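Jun 28, 2024

Day whatever of the arm in the Tultar cell, and I have now spent more of this summer with its digital twin than with my own sister. The arm itself is in pieces on the bench downstairs, waiting on a wrist seal from Nulier, so all the setup goes on in the simulator for now. The simulator has no seals. I envy it.

Got in before eight, made coffee, opened the file. Somebody had updated the gripper model overnight and the tool offset had gone back to zero, so the first thing the arm did this morning was try to drive its fingertips through the tabletop. No alarm, no crash, it just leaned in like a drunk at a bar. Put the offset back by hand, 102 mm along the tool axis, saved it under a new name, then saved it again under a name I might recognize in October.

After that, the approach. The old path came in low from the side and clipped the rim of the pen cup on 13 runs out of 63, which Sjöberg called promising. I threw it out and made the arm stop high, turn the wrist straight down, open the fingers all the way, and only then drop. It's slower. It also looks like it's thinking, so visitors will love it.

Spent the rest of the morning on the wrist angle. The marker never stands up straight in the cup, it leans, and a gripper that comes down perfectly vertical wants to shove it over first. Two degrees of tilt was too little. Five was silly. Settled on three and a half and wrote it on my hand, where all our real documentation lives.

Paused it over the cup before lunch and left it up on the big monitor.
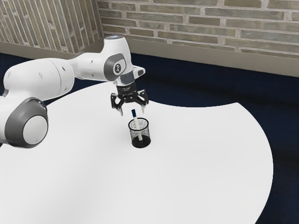 Margaux Chevalier said the hover was fine but the drop was still too fast, and had I put the real finger friction in yet or was I still using the number from the Budau manual. I was still using the number from the Budau manual. She said the pads downstairs are worn smooth on one side and I should measure them before I trust a single grasp. So that was my afternoon, on a stool with a spring scale and a bag of markers.

Run 338 is going now. Seal still not here.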